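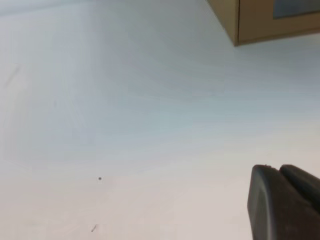
## Hand-Guided Teaching Enters Its Second Phase

The Peltura group has completed the first phase of its work on teaching by demonstration and has begun the second. Members who follow the project will recall that the first phase dealt with simple reaching and approach motions, performed by an operator at a remote station while the arm's own readings were stored. The group recorded 600 demonstrations in that phase. Of these, 184 were set aside after review, mainly for hesitation at the start of the motion or for a pause long enough to confuse the timing of the task.

The remaining recordings are now available to all partner groups through the Plerkeo archive. Each entry contains the joint positions, the state of the gripper and the view from the wrist camera. Written operator notes are attached where they exist. Partners are asked to cite the archive entry number in any internal report that makes use of the material.

The second phase concerns work near a cardboard box with openings in its front face. The operator must bring the gripper toward the box, stop short of it, and align with one of the openings before going further. Early trials showed that operators differ widely in how they carry out this approach. Those with long experience of the remote station tend to move in one continuous curve. Newer operators often proceed in short steps and correct their height several times. Both styles will be kept in the record and labeled as such, so that their effect on training may be compared.

The wrist view deserves particular attention in this phase. On a plain, pale table there is little for the operator to judge distance by, and the box may sit to one side of the picture for much of the approach. Operators are therefore instructed to rely on the wrist view together with the fixed overhead view, and to release the controls entirely if either one is lost.
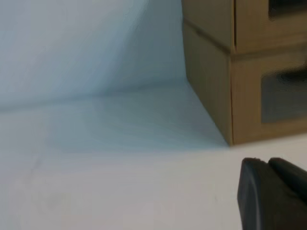

## Changes to Operator Practice

The following changes apply to all sessions in the second phase:

- Every operator will complete 8 practice runs before any recording is stored. Practice runs are not to be submitted to the archive.
- The Unico hand controller replaces the earlier joystick at both stations. Hand guiding of the arm itself remains permitted for the opening and closing positions.
- A run in which the gripper touches the box before alignment is to be marked as a contact run. It should be saved.
- Notes should be entered at the end of each run, in plain sentences. Single-word entries such as "fine" or "bad" will be returned to the operator.

The Kubíček laboratory has agreed to review the contact runs separately and has received 127 of them to date. Its comments on approach height will be circulated to station leads when the review closes in July.

Partner groups wishing to send operators for training should apply through their usual project contact. Places are limited by the two stations, and morning sessions are assigned first. Applicants should state whether they have used a hand controller before.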